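Gallery: the everyday table at Wovmont
Posted 8 December 2022

We've been pulling together the small-table settings for the summer lunches at Wovmont, and this one has ended up being my favourite of the lot. Ridged white plate, striped mat, a wooden-handled fork and a tray in the palest green you can get away with before it turns into toothpaste. I had a rough idea of how the colours would sit together and then spent most of an afternoon moving the same handful of things around a white table, which I'd happily do again tomorrow!

A bit of background for anyone new to these pages. Wovmont is the lunch room on the hill side of Drunuvport, and every year we change over the tableware before the warm weather properly settles in. The July tables were all dark – navy cloth, brown stoneware, heavy glasses – and they were lovely with soup. They looked a bit gloomy the minute the blinds went up, though, so for summer I wanted things that would bounce the light about.

Click through in whatever order you like. I've kept the notes short-ish.

Plate, mat, tray

The plate was the starting point. I adore a plain white plate with something going on at the rim, and the raised rings do all the decorating without a scrap of colour. The glaze is properly glossy too, so every ridge picks up its own thin line of light. Put a salad with a lot of green in it on one of these and it looks like you've made an effort.

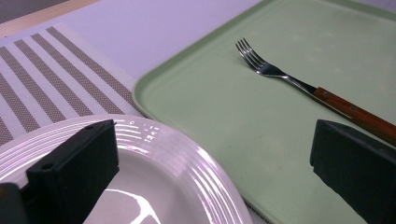 The fork and the stripes

I changed my mind about cutlery 2 times before coming back to these. An all-steel fork is a safe choice, but next to a shiny white plate it can feel a little chilly, and the reddish-brown handle warms everything up straight away. There's a little round rivet near where the wood meets the metal, and I'm very fond of it. Wooden handles do ask for a bit of looking after (hand wash, dry them straight off, a rub of oil when they start to look thirsty) and I reckon they're worth the fuss.

The mat is the other half of the story. Wide taupe-beige bands, narrow white stripes between them, and a fine woven mesh that gives you a bit of texture under all that gloss. I've gone for setting it on an angle, which drives the straight-edge people in my family up the wall. On a small table I find it loosens things up, and you can tuck a plate over one corner and leave space for whatever else is coming out of the kitchen.
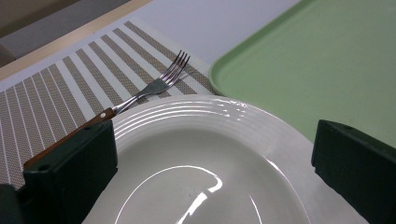
Ridged plate over the corner of the striped mat, with the fork's steel tines catching the light.

If you're trying this at home, a mat with some beige in it is a good friend to white crockery. I tried a bright white mat from the Engström range first and the plate just vanished into it. The stripes bring the edge of the plate back, and crumbs don't show nearly as much either. Handy when there's sourdough on the menu.

The green tray

And now my favourite piece! It's a plain plastic tray with rounded corners and a slightly raised rim, and the colour is somewhere between mint and the inside of a honeydew melon. I'd had it down as a serving tray for bread and dips, but it's also a terrific spot for cutlery when you want people to help themselves. Brown wood on pale green is one of those pairings I'd never have chosen off a colour chart, and I've been sneaking it into everything since.
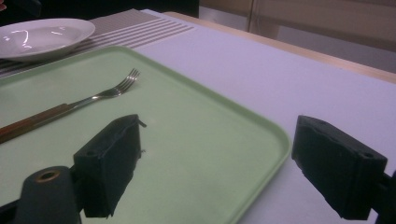 Plastic gets a bit of a hard time in table styling, and I used to be as snooty as anyone. For outdoor lunches, though, I wouldn't be without it. It's light, it doesn't mind being dropped on the pavers, and you can carry a whole round of forks out in one hand while you hold the flyscreen open with the other. The soft matte look helps as well – a shiny tray beside a shiny plate would've been too much of a good thing.

Still to come: napkins. I'm tossing up between a grey linen and a washed-out terracotta, and there's a sample pack from Flerus sitting on the hall table that I haven't let myself open yet. I'd also like to try the whole setting with a low jug of something leafy, mint or basil probably, to pick up the green.

We'll have 4 tables laid this way on the verandah side for the rest of the season, so come and have a sticky beak if you're in Drunuvport. The dark tables gallery from winter is still up under Past Settings.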